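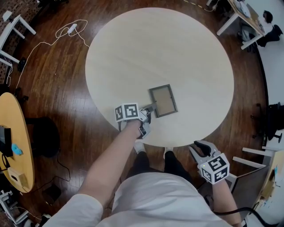 Rehanging the small pictures in the front room this week, after the repaint. The first job is sorting out which ones can go straight back up and which need work. I do this on the round table with the pale top, one picture at a time, face down. A thin dark brown border like the one on this little frame shows every scuff, so those get looked at first. Beige backing, small rectangle, easy to hold by a corner.

2/ Things I check from the back: whether the backing sits flat, whether the corners have opened up, whether the hanger is still tight. Gaps at the corners get wood glue and a strap overnight.

3/ Akash Rana asked what I use on the wall. Small nails, 13 mm, tapped in at a slant. The strips pulled paint off in November and I'm not going back to them.

4/ Height: I put the center of each picture 60 inches from the floor. Over the sofa I go lower. Pushpa Mishra hangs hers higher and they look fine, but her ceilings are taller.

5/ I write the spot on a bit of masking tape and stick it to the backing. "Left of window, top." Saves holding everything up twice.

6/ Glass goes last. Damp cloth, then a dry one. Spray the cloth and keep it off the frame.

7/ Hallway next. Those are bigger and need two people.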